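4. What people do with the founder

4.1 Three firms and a lot of portraits

I should say at the start of this section that I came to it expecting to be bored. Founder stories are the bit of company history that most of us skim. There is a man (it was a man in all three of my firms), there is a shed or a borrowed loft, there is a winter when the money ran out, and then there is a factory. I had read so many of these by the time I got to Brunisholm that I could have written one in my sleep, and my plan was to deal with the founders in a page and move on to pensions and housing. What changed my mind was sitting in canteens and hearing how people used the stories, which was a good deal stranger and livelier than the printed versions.

The firms are Trarnex, Flenance and Kang, and I introduced them properly in section 2, so I'll keep it short. Trarnex began with pressure valves and still makes them. Flenance started out in coated fabrics and has moved its business twice. Kang makes gearboxes, is the youngest of the lot, and is the only one where the founding family still turns up to the summer party. All of them have a plant at or near Brunisholm, and people move between them more than the managers like to admit. One man I talked to had worked at every one and could do the founder's speech from each, with voices.

The questionnaire went out to 468 employees across the plants, and 177 came back filled in well enough to use. I am quite pleased with that, given that it ran to six pages and that Flenance handed it out in November, in the same envelope as a notice on parking. The interviews were done on site, mostly at shift change, and Alina Enache read every transcript alongside me and coded them separately. Where we disagreed I have said so.

4.2 The official story and the canteen story

Each firm has an official story, and you meet it on your first morning. At Trarnex it is a film. At Flenance it is a booklet with a ribbon in it, and at Kang it is a talk by somebody from the family, which new starters remember far better than either of the others, partly (I think) on account of the cake. Alina and I went through the lot and wrote down what the founder was said to be like. He is stubborn. He gets up early. He listens to the people on the shop floor, and he does not care for show. If you swapped the names over I doubt many readers would spot it.

The canteen story is another matter. Here the Trarnex founder is a man who once locked himself in the paint store overnight and came out having redrawn the whole product line, or came out with a terrible cold, depending on who is telling it. The Flenance founder is said to have refused to buy a second typewriter. The Kang founder, who several of the older fitters had met, is remembered for borrowing tools and bringing them back cleaner. I have found no paper trail for any of these and I didn't look very hard, as it seems to me the wrong thing to ask of them. What I wanted to know was when they got told.

They got told when something was going wrong. This came up again and again, and I had completely missed it in the pilot. A fitter at Kang put it like this: "If it's a good week, you don't hear a word about the old man. If the line's down, he's in the room by ten o'clock." At Flenance the typewriter story came out whenever there was a freeze on spending, and it cut both ways. Supervisors told it to show that going without was part of the firm's nature, and the people who reported to them told it to show that the firm had been mean from the very beginning! Same story, same words nearly, and everybody round the table knew which version they were getting from the tone of voice.

Alina and I differed over how to code these. She wanted a single category for complaints dressed up as history, and I wanted to keep the supervisors' tellings apart from the rest. We ended up doing it my way for the tables and her way for the discussion in section 5, and I now suspect hers is the better one.

4.3 Inheriting a name, inheriting a trade

The literature on company heritage tends to treat the founder as a sort of brand, something the marketing people own and lend out. I don't think that's wrong, exactly, but it leaves out a whole layer. In the open answers at the end of the questionnaire, people who felt close to the founder hardly ever wrote about his vision or his values. They wrote about his trade. He was a fitter, or a cutter, or he could read a drawing upside down. One woman in the Trarnex test house wrote half a page on a way of seating a valve that was supposed to have come down from him through the man who trained the man who trained her. She may well be right, for all I know. It's certainly how she does it.

This matters for Flenance in particular. When a firm has changed what it makes, the founder's trade is gone, and all that is left of him is his character. The booklet leans on character very heavily as a result, and I found the Flenance answers the flattest to read. People weren't hostile. They just had nothing to hold on to. A younger technician told me she'd been given a lovely talk about courage and then gone off to learn a job he would never have heard of, from a colleague who had learned it the year before. She was perfectly cheerful about it, and asked me whether the other firms had better chairs.

Kang sits at the other end. The trade is the same, the workshop is more or less the same, and there are still people who knew him. I had expected this to make the founder stronger there as a figure, and in one way it does. But it also makes him smaller, an ordinary person with an awkward temper and a good ear for a bad bearing. The family's own talk has moved in this direction as well. I have notes from an early version, which was all struggle and triumph, and the one I sat through myself was mostly about him getting things wrong. New starters laughed in the right places. I laughed too, and forgot to take notes for a good ten minutes, which is why table 6 has a gap in it.

4.4 Objects, rooms and who gets to tidy them

A few words on things, as the interviews wandered on to them without my asking. Every firm keeps a room or a cabinet. The Trarnex one is behind glass and very smart, and hardly any of the people I spoke to had been in it since their first week. Kang's is a shelf by the tool crib where the old hand tools are kept, and people stop there on the way past and pick them up. A retired foreman complained to me at length that they were never put back in the right order, and then he picked one up himself and walked off with it while we talked.

I would love to make a grand point out of this and I am going to resist. The sites are different sizes, the rooms are in different places, and a cabinet by the front door is always going to be for visitors. Still, if you ask people to describe the founder, those who have handled something of his give you an answer with hands in it. They say what he held and how. The others give you adjectives.

Figure 3. Oranges and a tomato on a plaid cloth; a dried red date held between the blue pads of a gripper.

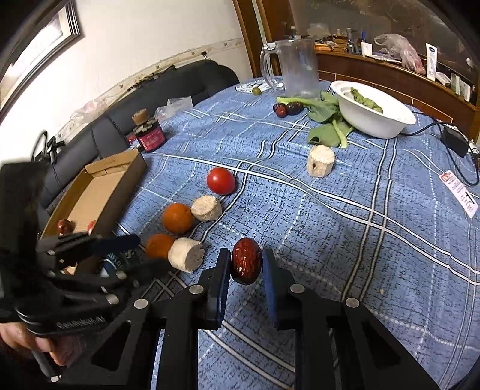
The adjectives were where Alina and I started on the coding, and we had to throw most of that first attempt away. "Hard-working" turned up in nearly every batch and told us nothing, so we went back and marked the verbs. Borrowed, refused, redrew, fixed, shouted. The verbs sort much better by firm than the adjectives ever did, and they are what I use in the next section when I come to the question of what happens after a takeover, when the name over the gate stays up and the family has gone.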